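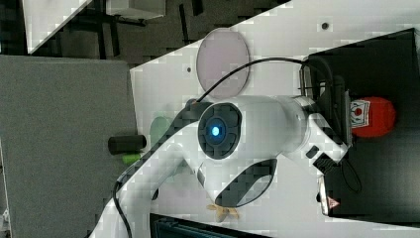
The arm over the play kitchen table, with the gripper out to the right.

Matstead Kitchen Demos

Hi, and thanks for downloading! Matstead is a small set of teleoperated demonstrations I recorded over a toy kitchen in my corner of the Flisden workshop. There are 126 episodes in this release, all driven by me, which means you get my habits along with the data (I tend to come in too high and then creep down).

What's in the folder

Each episode has its own directory with the overhead video, the side video, the wrist video, joint positions, gripper opening and a one-line instruction. The longest episodes run 90 seconds. I cut the dead time at the start but left my pauses in, so please don't assume the arm is always moving.

Driving was done with the Monalar controller, a handheld thing with a trigger for the gripper. I logged the raw commands as well as the measured joints. If you're training on actions, start with the measured ones, they're much calmer.
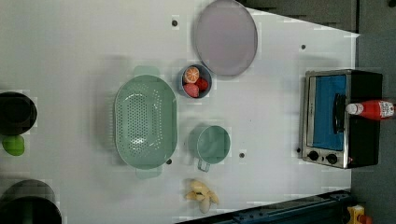 Instructions were written before I started driving, and I tried to keep them the way a person would say them out loud. Most name an object and a place. For an overhead view with the ketchup bottle lying across the toaster oven and its white cap pointing in toward the middle of the table, "take the ketchup off the oven" is plenty. I kept words like left and right to a minimum, because I kept mixing up my left with the camera's left and had to fix a whole batch in October. If you find one I missed, tell me!

Splits

Train and test are split by layout, so two episodes that start from the same arrangement never land on opposite sides. The list is in splits.txt.

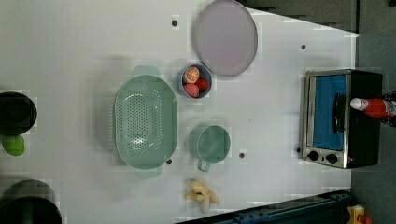

You can make your own split if you like, just keep the layout groups together or your test numbers will look a lot nicer than they should. I did it the lazy way first, shuffling by episode, and got very excited for one evening.

Loading

The loader is adapted from the Hettiarachchi tools and reads one episode at a time. Long episodes go past 2000 steps, so I pass max_steps=1000 when I only want a quick look. Timestamps are shared across the cameras. Joint angles are in radians, gripper opening is 0 to 1. 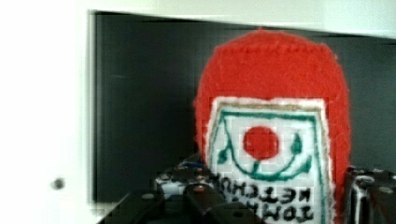

Wrist video is the stream I'd check first if your results look strange. It's stored exactly as the loader hands it to you, and the lettering on the ketchup label comes out backwards, with KETCHUP and TOMATO both mirrored. Set flip_wrist=True if your model cares about text or about which finger is which. The default is still False, mostly so my older training scripts keep running.

Known problems

A few side videos drop frames near the end. They're listed in dropped.txt, and the wrist and overhead streams for those episodes are fine.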